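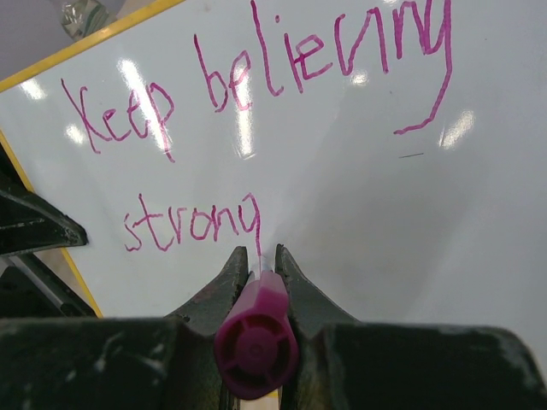 "Keep believing strong," written in marker on a white board.

Apartment Gates That Don't Close: Who Should Pay?

By Chanida Wattanapong

The vehicle gate at Wurkbridge Apartments was stuck open in February when a tenant was robbed and beaten between her parking space and her stairwell. It had been stuck open for weeks. The tenants knew it, the mail carrier knew it, and the leasing office had a stack of work orders that said so. The listing for the property still described it as a gated community.

I think a landlord who advertises a gate should be held to it. If the gate is broken and someone walks or drives through it and hurts a tenant, the owner should have to answer for that in a civil court, along with the person who did it.

The argument on the other side is easy to state. A gate does not stop a determined criminal. He can follow another car in, or climb the fence. The owner did not commit the robbery, and owners are not police departments. Judges hear this often and some of them accept it before a jury ever sees the case.

I accept part of it. An owner cannot guarantee that no crime will happen on the property, and the law does not ask for that. What it generally asks for is reasonable care, and the amount of care depends a great deal on what the owner knew or should have known. At Wurkbridge there had been three robberies in the same parking lot before this one. Two of them happened on the side nearest the broken gate. An owner with that history who leaves the gate open for weeks has made a decision about money.

The complex has 276 units. Tenants there pay a monthly amenity fee, and the gate is on the list of things the fee covers. I have read the lease. It also contains a paragraph saying that management makes no promise of security and that access gates are provided for convenience only. So the gate is a safety feature in the advertisement and a convenience in the lease. I don't think an owner should get to use both descriptions.
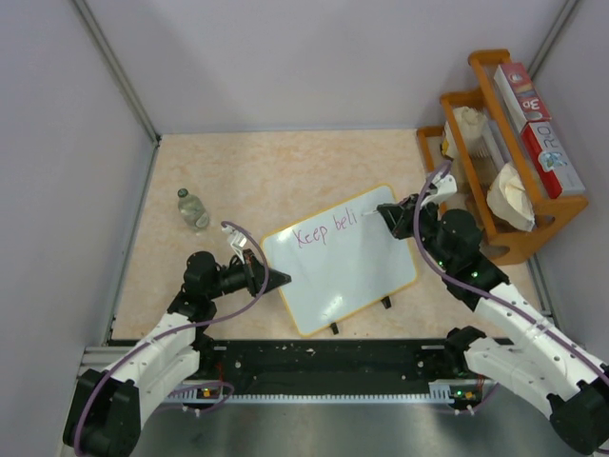
The cost of repair is worth looking at too. The gate company, Distiditz, had quoted around $700 for a new operator arm and the labor to install it. Management put the quote aside to wait for the next budget. A courtesy patrol was supposed to fill in, but the patrol contract with Wondska had been cut back to weekends. The robbery was on a Tuesday.

Some people say that lawsuits like this one raise rents. They may, a little. Repairs cost money and so does insurance. But the cost exists either way, and right now it lands on one injured tenant who missed work and is paying off an emergency room bill. She had the least control over the gate of anyone involved. The owner had all of it.

There are changes short of a lawsuit that would help. A property that advertises controlled access should have to tell tenants in writing when the gate is out and when it will be fixed. Prospective tenants should be able to ask for a list of police calls to the address and get a straight answer. The city council in Sala looked at a rule along those lines and let it drop after the property owners complained about paperwork.

Until something like that passes, tenants should report a broken gate in writing every time and keep a copy. Take a photo that shows the gate open. Save the listing as it looked when you signed. A phone call to the leasing office leaves very little behind, and six months later the manager who took it may have moved to another property.

As of this writing the gate at Wurkbridge has a new arm. It was installed the week after the robbery.

14 shares | 3 comments

Related posts
Parking Garage Lighting and the Duty to Inspect
What Is a "Prior Similar Incident"?
Can a Lease Waive a Landlord's Negligence?
Hotel Key Cards and Guest Safety

Contact | Copyright, all rights reserved | Back to top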